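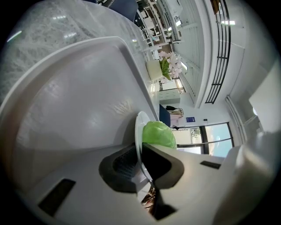
Gripper camera, plate with a green head of lettuce or cabbage held next to the tray.

Hand-held gripper station, check before recording
Site: Preltham, dining table task
Filled in by: Vilho Heinonen
Second look: Hiba Masri
Month: February

1. Gripper body, outside
Result: OK
Wipe with dry cloth only. Please do not use the spray from the kitchen, it leaves a film on the camera cover and we lose a morning of recordings.

2. Fingers open and close without sticking
Result: OK after repair
Right finger was slow at the end of its travel. I cleaned the guide and tried 40 cycles, no more sticking. Gisela Grube has ordered a spare guide from Vogler.

3. Cables and wrist cords
Result: OK, with comment
Cord must be on the wrist before the gripper leaves the table. Check also that it can not catch the rim of the tray when the hand goes low.

4. Camera cover and focus
Result: OK
Make one test clip and look at it on a big screen. On the small screen everything looks sharp.

5. Free disk space
Result: NOT OK at first check, OK at second
Old clips from the Dindgate site were still on the disk. Hiba moved them. We have now 1,503 accepted clips and the target is 2,000, so space must be checked every morning.

6. Table and walking area
Result: OK
Chairs stay pushed in unless the task needs them out. No bags on the floor behind the operator, who looks at the hands and not at the feet.

7. Operator position and grip
Result: OK, with comment
Stand at the short end of the table, close enough that the elbows stay bent.

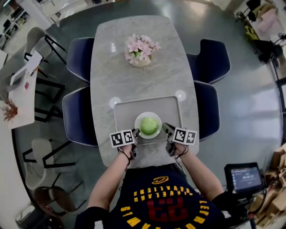 With two grippers the plate should be approached from both sides at the same speed. If one hand arrives first it pushes the plate, and the robot will later learn to push also. Eckhard Ruppert asked that we repeat such clips and do not cut them.

8. Marker blocks on the grippers
Result: OK
Both blocks sit tight. Do not touch the printed squares with fingers - grease makes them shiny and tracking is lost under the ceiling lights.

9. Reflections on the table
Result: open
The tabletop is glossy and I see light spots in the head camera view. Tracking did not suffer until now. Ilse Ruppert will ask if a part of the lights can be switched off. I leave this point open.

10. Stop rule
Result: read and understood
When the operator feels tired in the wrist, he or she says stop and the clip is marked as bad. A break is taken before the next one.

Next check: before the first clip tomorrow, 8:30. Bring the new Akidano batteries from the charger.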